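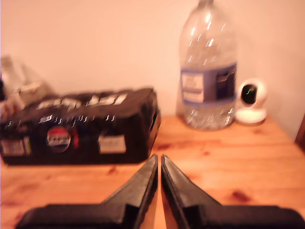
Rodrigo Vidal asked at the end of the last session whether a town can just walk away from a parking contract when residents hate it. The short reply is that it depends on what was signed, and that is the subject of these notes. Read them before the seminar and bring your copy of the Clurnundale agreement.

Unit 4: Contracting out parking enforcement

1. Background

Clurnundale had one part-time officer writing parking tickets by hand until the town council hired a private contractor, Ketgate, to do the work. Ketgate supplied the handheld ticket readers, the payment website and the staff. The town kept the power to set fines and hear appeals. Keep that split in mind. A town can pay someone else to issue notices, but in our case the decision on a disputed ticket stays with the town's hearing officer.

2. How the contractor gets paid

There are two common models.

Flat fee. The town pays the same amount every month, whatever the number of tickets. Budgeting is easy. The weak point is that a contractor can let patrols slide and still be paid, so the contract needs minimum patrol hours.

Per ticket. The contractor keeps a share of each paid fine. Clurnundale started here, with Ketgate keeping $12 of every fine collected. In the first month it issued almost 600 tickets, many of them on the two blocks next to the train station. Most were valid. The complaints were about where the patrols went, and the contract said nothing about that.
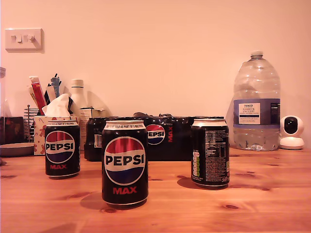

3. Notice and signs

A ticket is only as good as the sign behind it. Under the town's parking ordinance, a sign has to stand within 80 feet of the space and state the hours and the maximum stay. When the Breathnach Street lot was changed from free to two-hour parking, the new signs went up at the entrance only. Drivers who parked at the far end appealed, and the hearing officer threw those tickets out.

For the seminar, find the clause that says who puts up signs and who pays when they are missing. It is in the schedule at the back, which people tend to skip.
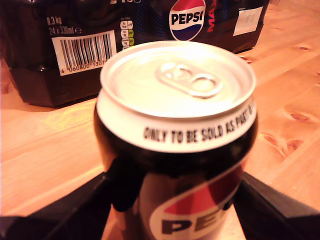

4. Ending the agreement

Most of these contracts end in one of three ways:

Expiry. The term runs out and neither side renews. Check for automatic renewal. Clurnundale had to give notice in December or be held for another year.

Termination for cause. One side has broken the contract and has not fixed the problem in the time allowed, here 15 days from written notice.

Termination for convenience. The town can leave without giving a reason, usually for a fee. Many small towns sign without this clause and regret it later.

Unpaid tickets are a separate matter. They don't vanish when the contractor leaves, and someone has to hold the records. Clurnundale moved its files to a system called Flavon, and the transfer took longer than planned

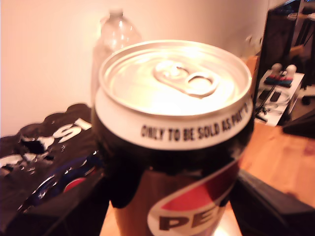
because the old records listed plates and dates but left out the ordinance section. Each open ticket had to be matched by hand before a reminder could be mailed. Late fees were put on hold in the meantime – a cost that was not in anyone's budget.

Reading: sections 2, 5 and 9 of the agreement, plus the memo by Revathi Thampi on patrol hours. Write one page on which payment model you would pick for a town this size and which clause you would add to it.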